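Glass partition (interior)

From the Wokov wiki of rooms and fittings. This page is mostly kept up by me, Menaka Bhuiyan, so the opinions are mine unless it says otherwise!

A glass partition is an indoor wall made mostly of glass, usually held in thin metal or painted frames, that divides one room from another and still lets the daylight through. You'll find them in offices, clinics, banks and (more and more) in people's homes. I grew up with solid walls and a door that stuck, so I still get a bit excited about them.

Most have three parts: the fixed panels, the upright frame members between them, and a door, which can be framed or plain glass. The panels may be clear or frosted. Frosted glass gives you privacy all day long, like it or not, so a lot of people go for clear glass and hang blinds.

Blinds
Horizontal venetian blinds are the classic choice, and white is the color I see everywhere. Behind glass they pick up reflections from ceiling lights, which some people can't stand. My friend Yiğit Avcı tilts his slats until the glare goes away and then won't let anyone touch the wand. I say leave them down and enjoy the stripes.

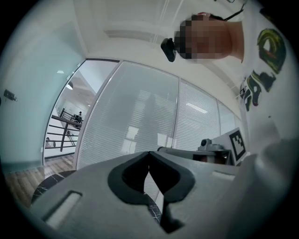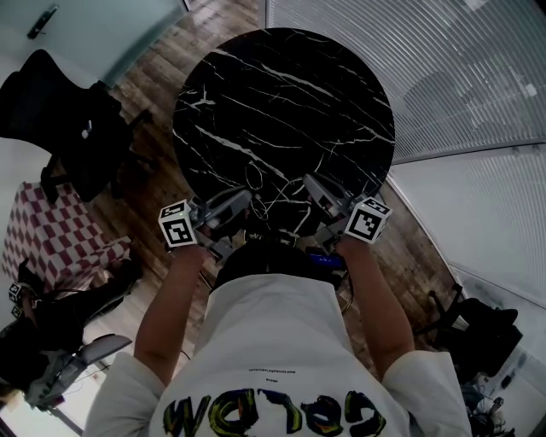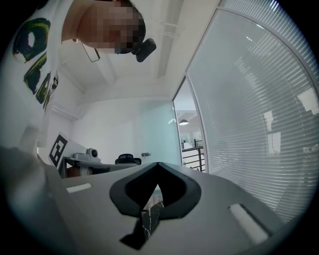 Glass in an office interior: white blinds behind the partition in the first and third pictures, a frosted panel in the second.

Furniture nearby
A glass wall makes everything next to it more noticeable, so it's worth thinking about what goes there. Dark stone tables look wonderful against pale glass, especially black marble with white veins, and a warm wood floor keeps the whole room from feeling chilly. Mesh chairs are a good match too, as they don't block much light.

Noise
Okay, the weak spot. Single glass lets voices through, and the gap under the door is usually the worst of it. Sibel Sezer replaced the door seals at the Soylu reading room one Saturday and says she can finally hear herself think. Double glass does better but costs a good deal more: the two quotes I got for my own study were 1,891 and 3,000 dollars, both without blinds.

Cleaning
Slats first, glass second, or you'll be wiping dust off the panes twice. I use a barely damp microfiber cloth and work from the top down.

See also: Venetian blind; Frosted glass; Door seal; Railing (indoor)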